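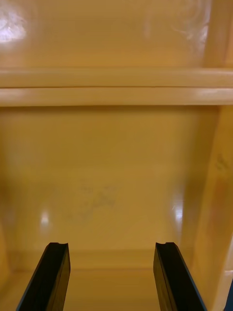 Fingers open over the yellow bin, nothing in them yet.

I've been putting off writing up our house rules for bin work because they keep changing. They've now gone a few weeks without an edit, so I'm posting them as they stand on 10th August. Several people asked after I mentioned them in the Prellton write-up.

Some background for anyone new. There are five of us, and we run cable picking trials for Soltetti, mostly short wire assemblies that have to come out of one bin and go into another. I look after the test procedure. Vilém Malý does the mounts and the fingers, and Rosalía Peñalver does the grasp code. Our old rules were a page and a half of good intentions. You could follow them to the letter and still end up with two sets of results that couldn't be compared. In one bad week we had a pick rate of 40 out of 100 from one shift and a much better one from the next, and it took us two days to work out that each shift had a different idea of what a pick was.

So the first rule is about that word. A pick is a part lifted clear of the bin floor, carried over the rim, and released on the other side. If it falls back in, it isn't a pick. If the fingers close on it and the arm never moves, it isn't a pick either. We write that down as a grip, in its own column. Grips are useful to know about but they don't go in the pick rate.

The second rule is that every run starts with an open and close over an empty part of the bin. The fingers go fully open, fully closed, fully open. The operator watches it happen and signs for it. This takes a few seconds and people skip it when they are in a hurry, so now the run sheet has a box at the top and the run doesn't count if the box is blank. I don't enjoy throwing out runs. I have thrown out 13 since we brought this in, and four of them were mine.

The third rule covers the bin itself. Glossy plastic gives the vision side trouble. Bright spots move when the arm moves, and a patch of old rub marks can look like a part to software that has been told to expect parts. We went back and forth on whether to swap to matte bins. Dušan Jelínek argued, and I came round to his side, that the customer has shiny bins with marks on them, so we should test in shiny bins with marks on them. What the rule says is this:

Wipe the bin before the first run of a shift and at no other time.
Do not polish it.
Do not move the lights.
If a bin is swapped, start a new sheet.

There was some grumbling about the last one. It stays.
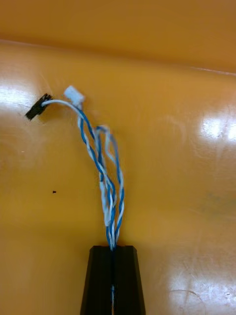

Cable work needs its own section, and for a long time ours was one line that said "see general rules." General rules are written for blocks and bottles. A block has a middle and you can tell people to grip it there. The blue-and-white wires we pick are twisted together where the fingers close on them and then spread out above, with a white connector on a pair of blue and white wires and a black one off to the left on a white wire of its own. There's no middle in any useful sense. If the rule says "grip the part," one person will call that bundle gripped and another will say the black connector is still lying on the yellow-orange plastic, so it can't be. Both of them are reading the rule correctly.

What we settled on, after more discussion than I'd like to admit:

Fingers close on wire, never on a connector body. If a connector ends up between the fingers, open and try again, and mark it.

The part counts as gripped when the wire is held. Loose ends don't matter at this stage.

The part counts as picked when every end has cleared the rim. Loose ends matter a lot at this stage, and most of our failures are here.

Lift straight up until the lowest end is off the floor, then travel. We used to allow a diagonal lift and it dragged connectors along the side wall.

Closing force is set once per sheet. If you change it, start a new sheet. Rosalía would like the code to pick the force by itself, and maybe in October we'll try that, but for now it's a fixed number written in ink.

The tug test is still open. Sieglinde Rathjen came over from the Hirkadwood group to look at our sheets, and she wanted a small fixed pull on the wires after each grip, to show they are really held. I see the point. My worry is that pulling on the same assembly over and over wears it out, and then you're testing a tired part. Her answer was to retire parts after a set number of picks. We don't have a number we can defend, so the rule just says to retire a part when the insulation shows any damage, and to keep retired parts in the tray by the door with the date on a tag. If you've got a better basis for this I'd like to hear it.

Two smaller things. Stray bits on the bin floor get left where they are during a run and noted on the sheet. Reaching in to tidy up is a safety problem first and a data problem second, and the arm has to be stopped and locked before any hand goes over the rim. That one has no exceptions. And please write the sheet by hand at the bench, at the time. Štěpánka Paulík typed up a whole shift from memory once and was very good about doing it all over again.

The sheet itself is two sides of paper. I'll put up a clean copy once Vilém has fixed the column widths. The force column is too narrow for anyone's handwriting.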